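Film & TV | Opinion

Search this site... Go

Let the Credits Roll

By Maritza Tello

I watched a 1964 heist picture last week, and when it ended a card said "The End." I sat there feeling cared for. Then I went back to my usual life, in which a streaming service shrinks the final shot to the size of a postage stamp and offers me a cooking contest.

My complaint is with the countdown. You get 4 seconds to find the remote, which is under the dog, and if you fail you are watching Flarar, a thriller about submarine accountants. I have now seen the first minute of Flarar more often than I have seen my cousins.
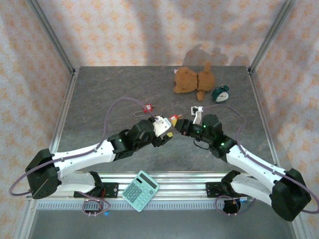
Two robot arms over a gray marble-textured tabletop.

My friend Kwame Aryee thinks I'm being precious. He says no one reads the names anyway. Maybe so, but I was never reading them. I was sitting in the dark with the music on, deciding whether I had liked the thing. A sad movie needs that time, and even a bad one deserves a few minutes of muttering.

There is a setting to turn all this off. I found it in December, behind a menu called Playback Preferences, and it worked until the next update. I have written to customer support. They sent a survey.

© 2025 Rultero | Contact | Back to top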